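About Wastitz
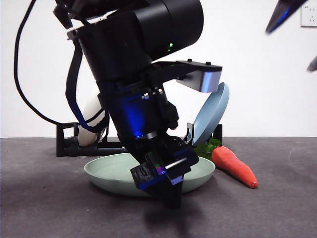

Hi, I'm Kulsoom Tanoli, and Wastitz is my school for people who want to learn to cook an ordinary dinner and feel fine about it. I teach grown-ups, mostly beginners, and a lot of them walk in telling me they can burn water (I have heard that one so many times and I still laugh). I'm a big believer in plain dishes, and I mean plates here, the kind you eat off. A shallow one in a pale mint green, set down on a dark gray tabletop, makes a spoonful of rice and some sauce look like you meant it, and I spend a whole evening of the beginner course on this, because people who like the look of their dinner cook again the next night.

How I got started

I learned to cook late. I grew up in a house where the kitchen belonged to my grandmother, and you did not touch her pots. When I moved out I lived on toast and canned soup until a neighbor took pity on me and showed me how to do onions properly. Slowly, with salt, and with the lid on for the first part. It sounds like nothing, but once I had onions I had lentils, and once I had lentils I had a week of lunches.

I opened the school in 2000 with one borrowed stove and six students, two of whom were my cousins. We met in the back of a fabric shop on Maltier Street and everything we cooked smelled a little like new curtains. These days we have our own rooms, upstairs at number 84 on the same street – look for the blue door next to the shoe repair place, and push hard, it sticks in the summer.

What we teach

The main thing is the beginner course, which I named Grukuvness. That was my grandmother's made-up word for the mess on the counter when dinner is nearly ready and every spoon you own is dirty. She used it as a complaint. I use it as praise!

Grukuvness runs for six evenings. We start with knives and onions, then eggs, then rice, then a pot of something that cooks while you do the laundry. The fifth evening is for leftovers, and the last one is the supper, where you cook for a guest of your choice. Bring your mother, bring your landlord, I don't mind. The supper gets loud and it always runs over.

We also have a bread morning, a soup club that meets through the cold months, and the Sethi class, which is all flatbreads and pickles and is named after the family who lent me their recipes and then came back to check that I was making them right. (I was not. The dough was too dry. It's better now.)

I don't teach cakes. I'm bad at them and there are good people in town who will show you.

How class works

Groups are small and everyone cooks. I don't do the thing where the teacher stands up front and you watch for an hour with a glass of water. You'll be chopping ten minutes after you hang up your coat. Aprons are ours, but wear shoes that cover your toes. If you have an allergy, write to me before the first evening and I'll plan the menu around it, no fuss.

People ask if they need to buy equipment. Please don't, at least until the course is over! One decent knife, one heavy pot and a wooden spoon will take you a very long way. I still use a pot that cost less than my lunch did yesterday.

And yes, you can repeat the course. One of my regulars has done Grukuvness three times and says the company is better than the rice, which I've decided to take as a compliment.

Coming along

The next beginner course starts in September, and sign-up is open now. The fee is 97 dollars for all six evenings, with ingredients included, and you take home whatever you don't eat. If that's hard to manage this month, tell me and you can pay in parts.

The easiest way to reach me is the form on the contact page. I answer everything myself, usually late at night with something on the stove, so forgive the typing. You're also welcome to come up the stairs before class and have a look around. There's generally soup.

Kulsoom

Page updated July 22, 2026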